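3.2 Preparation of the batters

The sponge cakes were baked in the teaching kitchen at Drelstead, following the recipe that Naidoo and Groen collected from home bakers in Misden. Each batch used 400 g of flour, 234 g of butter and 343 g of sugar. The eggs were taken out of the refrigerator the evening before, so that butter and eggs had the same temperature when they were mixed. 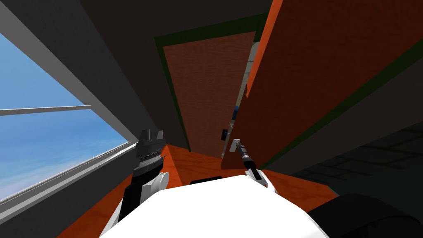

For the second series we replaced one third of the butter with cooked potato, as is usual in the older Liepiņa recipe. The potato was pressed two times through a fine sieve and left to cool under a cloth. We did not add colour or flavour to the batter — only a little lemon peel, which was the same in both series. The tins were lined with paper and filled to the same height.

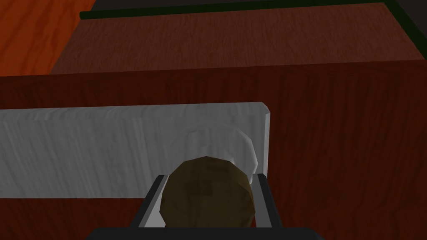 Figure 2. Simulated view of a gripper with a round, olive-brown object held between its two fingers.

The cakes were cut on the day after baking. In total 141 slices were given to the tasters, who wrote down their opinion on softness, sweetness and crumb. They did not know which series they were eating. The potato cakes were judged softer in the centre, but several tasters found the crust too pale. We think that a longer baking time at a lower heat could improve the colour, and this is treated in Section 4.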